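The cup problem

How a small lab taught an arm to grab by the rim, and why the wrist camera gets most of the credit

March 27, 2024

Ask a robot to pick up a block and it mostly will, these days. Ask it to pick up a cup and things get messy. Cups are hollow. They tip. They have a wall a few millimeters thick and a lot of air in the middle, and a gripper that opens just wide enough for the block won't go around the outside of a mug at all.

So you go for the rim. One finger in, one finger out, squeeze the wall. People do this without thinking when they clear a table in a hurry. For an arm it has been a pain for years.

The group at Mornell has spent the winter on exactly this. Their method is called Sopacua and it is, by the standards of the field, tiny. One arm, one camera at the wrist, no depth sensor, no overhead view. Training set: 2000 grasps, all driven by hand by people at the lab, most of them recorded in December when the building was quiet. Thats a small number. Other teams would call it a warm-up.

What they did with it is the interesting bit. The usual recipe is to learn the whole reach, start to finish, as one long motion. Sopacua cuts it in two. A first policy gets the hand somewhere near the cup and doesn't much care where. A second one takes over for the last stretch and only ever looks at two things, the fingertips and the edge between them. It was trained on nothing but endings.

The handoff is where earlier versions fell over. Swap too soon and the second policy has no rim to look at. Too late and the inside finger is already coming down on the wall, and you hear it. The fix was almost dumb. The second policy puts out a confidence score the whole way in, and it gets the controls when the score stays up for 14 camera frames in a row. Before that it just watches.

Results, then. The team tested on 30 cups that were not in training. Different widths, different colors, a few with handles. Sopacua lifted 26 of them on the first try. The one-piece policy, same data, same arm, managed 14. The four misses were spread around and the lab isn't claiming a pattern yet, though they suspect glossy insides, where a reflection can look a lot like a second rim.

Cloth was the other headache. A cup on a bare table sits still. On a napkin or a towel the whole thing can slide or lean, and the folds throw soft edges that a camera at close range can mistake for the thing it wants. An early model kept trying to pinch the hem. They added cloth to a good part of the recordings, flat and rumpled both, and the hem pinching mostly went away. 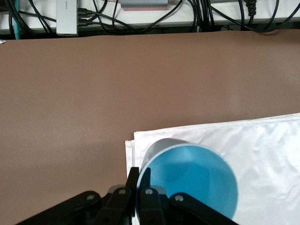 Background clutter they left alone on purpose. Valtus, the company that builds the warehouse pickers, tends to train against clean backdrops and then pay for it later on site. Mornell went the other way and recorded at working desks, on the theory that the second policy should learn to ignore anything that isn't between the fingers. They checked that by moving the setup to a different room and not retraining. It lost one cup out of the 30. Not bad.

Now the caveats, and there are a few. No liquids, every cup was tested empty. No stacks. Paper cups are out for now, the squeeze force is fixed and it crushes them. And the inside finger touches the place you drink from, wich is fine in a lab and less fine in a cafe. A softer fingertip is on order.

There's also the question of how far the split goes. Two policies for a cup, ok. Bowls probably work the same way and a first batch of bowl recordings is under way. Bags, lids, anything floppy, no idea. The lab says it would rather have one grasp that works than ten that sort of do.

Vornengate, which runs kitchens in office buildings, has asked for a trial on a dish return line. Its cups come back on trays, upright if you're lucky. The arm ships once the new fingertips are in, and the first job is recording more endings, this time on the trays.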